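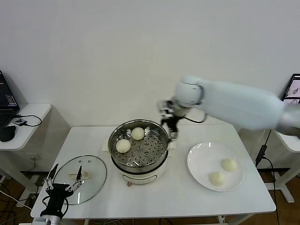 Tromstead breakfast room, progress to November

Quick one, full figures to follow with the Garrido grant form.

Meals: 3,636 served so far, 756 of those this past month. Steamed buns still the favorite, ahead of oatmeal by a long way. Made in the small electric steamer, then onto a plain white plate and out. Glass lid gets set down on the table while plating, so we'd like a proper rack for it.

Spend: $205 on flour, yeast and paper liners. Under budget, reciepts attached.

Problems: small batches. Line backs up before 8 am. Priltville site has the same issue, worse.

Next: second steamer, bigger basket if poss. Also 34 more plates, price from Skultholm due any day. Will send it on when it comes thru.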